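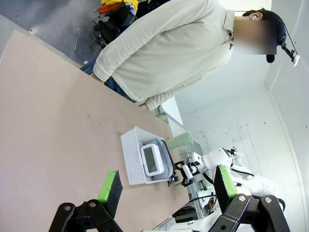

Beam size for a 12 ft garage opening in the Cordero plan
Our builder wants to swap the steel header for LVL. The upstairs bedroom sits over it, 466 sq ft. I keep the plan set on a long tan table, and the first-floor sheet shows a point load landing mid-span. Is 3-ply enough? Snow load is 30 psf.
Kondau

Imtiaz Weerasinghe
Can't be answered from floor area. You need tributary width, the point load in pounds and the LVL grade. A point load of 2,000 lb at mid-span adds 6,000 ft-lb of moment on a 12 ft span – that is before floor, wall and roof load. Check deflection and bearing at the jack studs too. The plan's engineer has to sign off on the swap, and the permit set must be revised.

Plarkitz
3-ply worked on mine, 100 percent fine. Different plan though, no bedroom above.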